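Passei a manhã no armazém da Omik, em Pullano, e saí de lá com a cabeça cheia (e com um café a mais do que devia). Desde abril que a separação das peças soltas, as miudezas que chegam todas misturadas nas devoluções, deixou de ser feita só à mão. Agora há braços robóticos a tirar os artigos de um compartimento e a passá-los para outro, e as pessoas do turno ficaram com o resto do trabalho, que ainda é bastante!

Os números que me deram na visita: 2.813 artigos separados pelos robôs no último mês, dos quais 172 tiveram de voltar para uma pessoa resolver. O sistema é da Iser e a Omik começou com 8 postos. Perguntei se vinham mais a caminho e a resposta foi um «logo se vê» muito educado.

O que me interessava mesmo era perceber como fica o dia de quem lá trabalha. Antes, um turno inteiro era passado de pé, a meter a mão nas caixas, a olhar, a largar no sítio certo. Agora a mesma equipa anda entre os postos, trata dos artigos que o robô rejeita, confere etiquetas e faz a limpeza das garras ao fim do turno. Anda-se mais e repete-se menos o mesmo gesto, e toda a gente com quem falei puxou logo a conversa para os pulsos e os ombros. Em compensação há um ecrã a apitar de vez em quando, e esse apito, confesso, ao fim de meia hora já me estava a dar nos nervos.

Os artigos são de tudo um pouco: esponjas, escovas, tubos, coisas brilhantes, coisas moles. O braço vai lá de lado, com os dedos de metal, e o recipiente fica preso por grampos para não fugir. 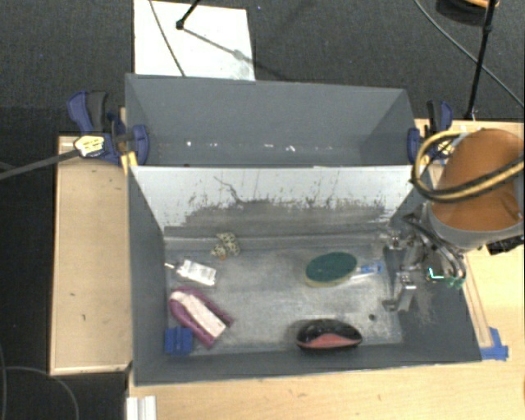 Vasić, do turno da tarde, não vai muito em entusiasmos. Disse-me que o corpo agradece, sim, mas que antes se falava mais, lado a lado na bancada, e que agora cada um anda para seu lado com o auricular posto. Também gostava que a formação tivesse sido mais comprida: foram duas tardes, e as dúvidas a sério só apareceram depois.

Quanto a empregos, a empresa garante que não dispensou ninguém por causa disto. No armazém trabalham 229 pessoas, as mesmas de antes, mas duas vagas que abriram na primavera continuam por preencher, e essa parte ninguém me soube explicar bem. Ficaram de me responder por escrito. Quando a resposta chegar, ponho-a nesta página.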